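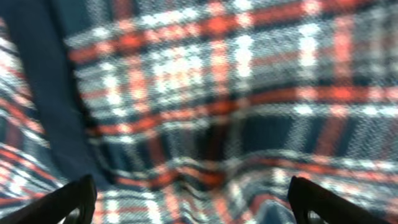

Figure 2. Plaid fabric, close view.

Institutional holdings were taken from quarterly filings for 781 funds, and each position was matched to the issuer by share class. Funds with fewer than 110 reported positions were dropped. Overlap between two portfolios is the sum of the smaller of the two weights for each stock. Common holdings cross sector lines much as the red-orange bands in Figure 2 cross the navy ground, so sector and fund effects were estimated jointly. Standard errors use 1000 bootstrap draws, clustered by fund.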